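家事・軽作業ロボット雑談 > 見学・展示会レポート
スレッド：Besellの公開日に行ってきた（長文、辛口）

投稿者：nejiyama
投稿日：2019-01-13

Besellの見学会に行ってきたので書きます。参加費3000円、所要2時間。案内には「Truruvbyが実際の生活空間でギフトの箱詰めに挑む」とあったので、アームが自分で箱に菓子を詰めるところを見るつもりでした。

会場はTanmontのマンションの一室で、受付のあとすぐ食卓のある部屋に通されました。案内役はHatem Ragabさん。説明は丁寧だし、質問を嫌がらない人でした。そこは先に褒めておきます。

で、中身ですが、見せてもらったのは人が手にグリッパーを持ってやる作業です。指先に青いパッドのついたやつで、これで人が物をつまみ、その動きを学習用に記録する。Truruvby本体は最後に動画で少し出ただけ。案内文の「挑む」の主語は誰なんだと、帰りの電車でずっと考えてました。
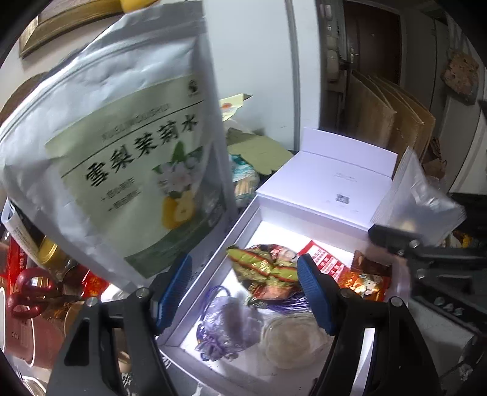

白い箱に小袋や匂い袋らしきもの。左の大きな袋は「雪梨茉莉水」

感想としては、題材の選び方は悪くないです。つるつるの個包装とか、房のついた布の袋とか、つかみにくい物が混ざっている。ただ、人がやればできるに決まっているわけで、それを見て「ロボットが箱詰めできるようになる」と言われても、はあ、としか。
うちは贈答用の小箱を季節ごとに詰めている小さい店なので、知りたかったのは速さと失敗率です。どちらも「まだ出せる段階ではない」でした。

----
投稿者：カム軸

乙です。3000円でそれはきついなあ。
質問ですが、動画のTruruvbyは等速でしたか？倍速の表示は？

----
投稿者：nejiyama

表示はなかったです。聞いたら「一部早送りです」とのこと。どの部分か聞いたら、編集した人に確認しますと言われました。まだ返事なし。

----
投稿者：mugi_to_servo

同じ回かわかりませんが私も行きました。nejiyamaさんの書き方はちょっと厳しすぎると思います。

私は最初から「データの取り方を見せる会」だと思って行ったので満足でした。申込ページの下のほうに「収集作業の見学を含みます」と書いてありましたよ。完成品のきれいなデモを見せられるより、よほど参考になりました。たとえば散らかった食卓のままやっているところ。ハサミの柄や紙コップのそばで作業する難しさは、展示会の白い台の上では絶対に出てこないです。

----
投稿者：カム軸

＞「含みます」
含む、と、それしかない、は別物でしょ。

----
投稿者：mugi_to_servo

動画もあったし質疑もあったので「それしか」ではないです。

----
投稿者：nejiyama

申込ページ見直しました。確かに書いてあります。小さい字で。そこは見落とした私が悪い。
でも見出しは大きく「挑む」なんですよ。

散らかった食卓の件は半分同意です。ただ、ああいう場所の良さを言うなら、場所が変わったときにどれだけ通用するかを見せてほしい。質疑でJhonatan Villanuevaさんという技術の人に「この机で集めたものが、うちの作業台で役に立つ根拠は何ですか」と聞きました。答えは「いろいろな環境で集めるので」。何か所で、どのくらい、と重ねて聞いたら、箱詰めについては約2000回分たまっているという話だけで、場所の数は出てこなかった。回数だけ聞かされても、同じ机の同じ箱ならあまり意味がないと思うんですが、詳しい人どうでしょう。 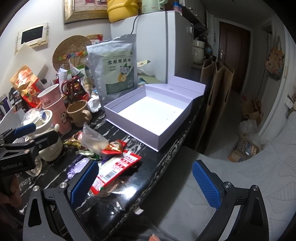
それと、磁石で閉じる箱は蓋が戻ってきたり斜めになったりで、うちのパートさんでも最初はもたつくんです。その蓋をどう扱うかを聞き忘れたのが心残り。中身を入れるところより、閉めて角をそろえるほうが商品としては大事なので。

----
投稿者：rokkaku

横から失礼。データ集めのほうを少しやっていた者です。

回数だけでは判断できない、はその通りです。物の種類、置き方、照明、背景がどれだけ違うかのほうが効きます。黒くて光る天板なんかは反射が強いので、混ざっていると後で助かることもあるし、そればかりだと偏ります。
手持ちのグリッパーで集めること自体は筋が悪くないと思ってます。アームを遠隔で動かすより速いし、人の手つきが素直に残る。問題は、人が無意識にやっている加減が指の開き具合と映像だけでどこまで写るか。布やひもの類はここで苦労します。

なので「インチキだ」は言い過ぎ、「もうすぐできる」も言い過ぎ、が私の見方です。

----
投稿者：nejiyama

インチキとは一言も書いてないです。

----
投稿者：rokkaku

失礼、カム軸さんの書き込みと混同しました。

----
投稿者：カム軸

俺も書いてないぞ。思ってはいる。

----
投稿者：taipe_no_neko

12月にTaipeの営業所でやった説明会に出ました。そのときは担当がYurani Apazaさんで、動画もなし、スライドだけ。参加費は無料だったけど、今回みたいに作業は見られなかったです。だからましにはなってるのかも。
そのときも速さの数字は「次回に」でした。次回っていつだったんですかね。

----
投稿者：nejiyama

貴重な情報ありがとうございます。「次回に」は私も言われました。

----
投稿者：mugi_to_servo

数字を急いで出させて、都合のいい条件の数字が一人歩きするほうが嫌だなと私は思います。出せないと言うだけまだ信用できるというか。
あと、終わってから希望者はグリッパーを握らせてもらえましたよね。nejiyamaさんはやりました？

----
投稿者：nejiyama

やりました。小袋はなんとかなるけど、ひもの輪っかが全然だめで、隣の人に笑われました。指の腹の感覚がないとああも不自由なのかと。あれは面白かったです、認めます。
だからこそ、人間の私が持ってだめだったものを機械がどうやるのか見たかったわけで。

----
投稿者：カム軸

握って遊べるなら1000円くらいは納得かな。残りを返してもらえ。

----
投稿者：rokkaku

次に行く人は、自分のところの箱と中身を持ち込めるか聞いてみるといいです。初めて見る物でどうなるかが一番わかるので。断られたら、断り方で大体の見当はつきます。

----
投稿者：nejiyama

それいいですね。さっき問い合わせ窓口にメールしました。うちの一番小さい箱と、金平糖の袋で頼んでみます。早送りの件も一緒に催促しておきました。返事が来たらこのスレに書きます。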